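Keeping a Hand-Held Gripper in Working Order: Setup, Maintenance and Repair

Project report, Mechatronics Practice II
Firouzeh Kordestani

1. Background

My project was to take over one hand-held gripper for a term, write down how it should be set up, look after it, and repair it when needed. The gripper is the one we call Kazemi, after the name on its storage case. It is used by a person holding it, and a wide-angle camera on the tool records what the fingers do. The recordings are later used to train a robot arm with the same kind of fingers.

When I got the tool there was no maintenance log. The earlier group had left a parts list and a page of notes about the camera mount. The notes did not say how tight the pivots should be or when the finger pads had last been changed. I started the log on the first day and most of this report is taken from it.

2. Parts of the tool

The linkage is thick black plastic. The arms turn on pivots, and each pivot has a round black cap with a flat top. The long outer finger has a padded black face with tan foam behind it, and it is held in a bracket. Short screws and thin rods run along the arm. The trigger is in the handle and pulls the linkage closed. A return spring opens it again.

The parts that wear are the pads, the foam, the pivots and the spring. The camera does not wear, but its mount works loose, and that caused more bad recordings than anything else.

3. Setup before a session

The order below is the one I ended up with in March. In my first version the camera came last, and I changed it after twice having to take the camera off again to get at a pivot screw.

Step 1. Hold the tool with the trigger released and look along both fingers. The tips should be level.

Step 2. Squeeze the trigger slowly and let go. The linkage should open fully without help. If it stops partway, a pivot is too tight or there is dirt under a cap.

Step 3. Rock each arm sideways by hand. A little play is normal. If the cap moves with the arm, the screw under it is loose.

Step 4. Press the pad at both ends. If a corner lifts, replace the foam before using the tool.

Step 5. Fit the camera, tighten the mount, and draw a pencil line across the joint. If the two halves of the line no longer meet later on, the mount has turned.

Step 6. Record a short test clip over something with straight lines and known objects. Check that both sides of the linkage are in view and that the picture is sharp at the fingertips.

For step 6 I used a bed with a plaid sheet and a few dishes stacked on it. The grid makes a turned camera easy to spot, and printed dishes show right away if the focus is off. The lens bends the lines outward in the middle, so I compared each new clip with a saved still and did not try to judge whether the lines were straight.

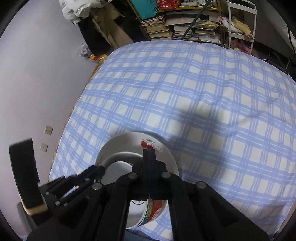 4. Maintenance schedule

I counted trigger cycles with a small counter clipped to the handle. The old parts list called for a full check every 400 cycles, and I kept that number. A full check took me 30 minutes once I knew the order, and longer the first few times.

Every session:
Wipe the pad faces with a dry cloth.
Check the pencil line on the camera mount.
Look for screws standing proud of the arm.

Every 400 cycles:
Take off the pivot caps and brush out the dust.
Retighten the pivot screws by hand with the short driver.
Check the foam where it meets the bracket.
Write the counter reading in the log.

I did not use oil on the pivots. The group before me had, and when I opened the first cap there was a gray paste of oil and lint under it. Cleaning it out took most of an afternoon. Bedding and towels shed a lot of lint, so dry pivots work better for the kind of objects we handle.

5. Repairs

5.1 Foam coming loose

The foam on the long finger started to peel at the lower end, next to the bracket. I pulled it off, scraped away the old adhesive, and cut a new strip from the Clalteo sheet foam in the lab. The first strip was too thick. With it on, the fingers met at the tips before the pads touched, and thin things like bowl rims slipped out. The second strip was 2 mm thick and it has stayed on.

Let the adhesive sit overnight. I tried using the tool the same evening the first time and the pad slid sideways.

5.2 Stiff pivot

In April the linkage began to stick when it was almost closed. I thought the spring was weak and changed it, but the sticking was the same. Then I took the pivots apart one at a time. The screw in one of the central pivots was overtightened and had pressed a ring into the plastic. I sanded the ring flat and refitted the screw, backing it off until the arm dropped under its own weight. I should have checked the pivots first. The new spring stayed in, so I can't say how much life was left in the old one.

5.3 Camera mount turning

The mount turned during long sessions. Thread tape helped for a few days and then stopped helping. I printed a small collar with a flat side, following a drawing from the Bulness team at the next bench, and it keeps the mount from rotating. The pencil line has matched after every session with the collar fitted. It does make the camera slower to remove, and the collar has to come off before the upper pivots can be opened.

6. Results

Before the schedule, I went through 70 clips made by the earlier group and marked the ones where the camera had clearly turned or a finger was out of line. There were enough of them that we decided not to use the set. I checked my own clips the same way. The ones from before the collar had the same camera problem, less often. After the collar I found none with a turned camera, though several were still unusable for other reasons, mostly my hand moving too fast.

I can't separate the effect of the schedule from the effect of the collar. Both went in during the same month.

7. Still to do

The pivot screws need a torque value. "Until the arm drops" works for me but the next person may read it differently. The lab has a small torque driver, but it was out with the Jukov group all term.

The spare foam is down to one strip. The second driver in the case has a worn tip and should be replaced before anyone uses it on the caps. The log is in the lid of the Kazemi case, with the leftover collar and the old spring in a bag behind it.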